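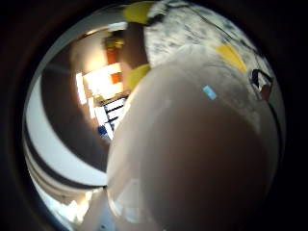
Section 4. Entering a Claimant and Opening the Injury File

Read this section before you add the first claimant to a drug or medical device matter in Homton Intake. The steps are the same for the desktop and browser versions.

Before you start

You will need the signed retainer, the claimant's date of birth, and the name of the product as it appears on the pharmacy label or implant card. If the label is missing, you can still open the file, but it will stay in Pending status.

4.1 Create the claimant record

1. From the Matters screen, select the matter. Product liability matters have a P after the number.
2. Click Add Claimant.
3. Enter the legal name. Put former names in the Also Known As box, one per line. Medical record searches use both boxes.
4. Enter the date of birth and state of residence.
5. Click Save. The program assigns a claimant number and opens the Injury tab.

Note: If the claimant has died, check Estate before you save. The form then asks for the personal representative and the date of appointment.

4.2 Enter product use

1. On the Injury tab, click Product Use.
2. Choose the product from the list. If it is not there, choose Other and type the name.
3. Enter the first and last dates of use. Month and year are enough.
4. Enter the dose and the prescribing office.
5. Repeat for each product. A claimant can have up to 8 products on one file.

4.3 Enter the injury and set the deadline

1. Click Add Injury and pick the closest code. Code 494 is for injuries that do not fit any other code and requires a typed description.
2. Enter the date of diagnosis.
3. Enter the date the claimant first linked the injury to the product. Leave it blank if the claimant is unsure.
4. Click Calculate. The filing deadline appears in red if it is 60 days away or less.

Caution: The calculated deadline is a reminder only. An attorney must confirm it against the law of the state where the case will be filed. Do not clear the red flag until the Attorney Review box is checked.

4.4 Attach records

1. Click Attach and select the files. Scans must be PDF.
2. Assign each file a type: Pharmacy, Hospital, Office Visit or Other.
3. Click Index. Large hospital charts can take several minutes.

Note: Offices that moved from Gaswood must run the Import Check in Section 9 before indexing older records.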